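Is the Salirum two-arm kit from Givent worth it for small assembly jobs?

3 min read

Skestport Workshop Forum

We're a small shop and do a lot of fiddly bench work, mostly putting cable plugs and little plastic boxes together before they go out to customers. Givent have offered us the Salirum kit on a trial. It comes with 2 arms, grippers, wrist sensors and the control software, and they say it can be taught a new job in an afternoon. Has anyone used it for handling cables? I'm less bothered about speed than whether it can be left alone for an hour. We have a plain laminate table it could work at.

geerts_bench

We've had ours since December. Picking up rigid parts is fine and needed very little setting up. Cables are harder. If you hold the plug close to the gripper and let the lead drape over the front of the table, it copes. If the lead is coiled up on the table top it drags the part about and you have to start again.
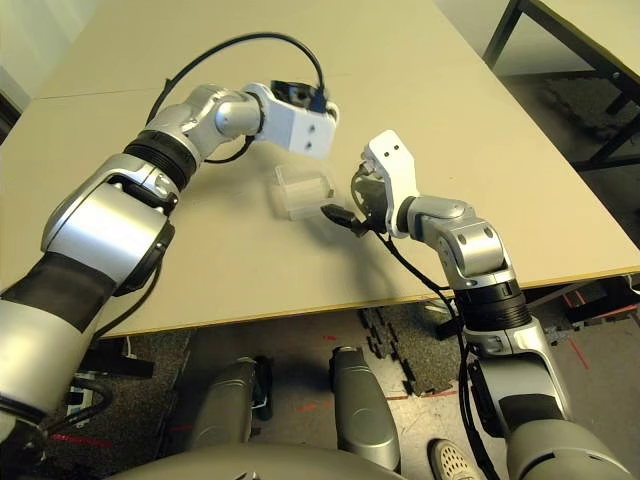
Teaching it took us 27 runs by hand before it would do a plug and box job without help, so an afternoon is fair if you don't stop for tea. I wouldn't leave it for an hour yet. Ours stopped 17 times in the first week, nearly always with the plug turned the wrong way round. Ask Givent for the longer wrist leads as well. The standard ones are tight when the arm is at full stretch.

solderandtape

Never used the Salirum but all of these kits are the same, you pay for the arms and then pay again for support. Get a person in part time.

millroad_unit

The support plan is optional, I asked them. It was £1674 a year when we were quoted and we went without. The manual covers most faults but the chapter on grippers is poor. With see-through boxes, check the lighting over your table during the trial, as ours missed them when the sun came in. Moving the table away from the window sorted it.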